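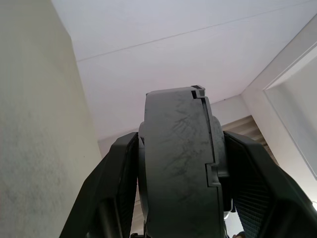 Figure 1. Two-finger gripper, seen from the wrist camera.

Unit 8: Comparing End Effectors
Prendergast Laboratory Course, Helavby

Students shall compare the Trunix and Trarel finger sets under one controller setting. Inspect the finger pads and the cable run before power is applied. Each set is tested in 10 trials – five per arm.

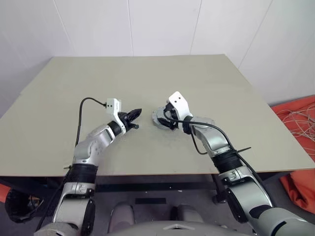

Figure 2. Both arms over the table, grippers facing each other across a small gap.

Record the closing time in milliseconds. A trial that exceeds 500 is entered as a failure and repeated once.

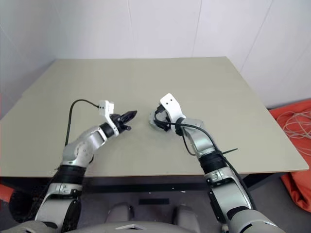 Completed sheets are due Sep 30, 2018.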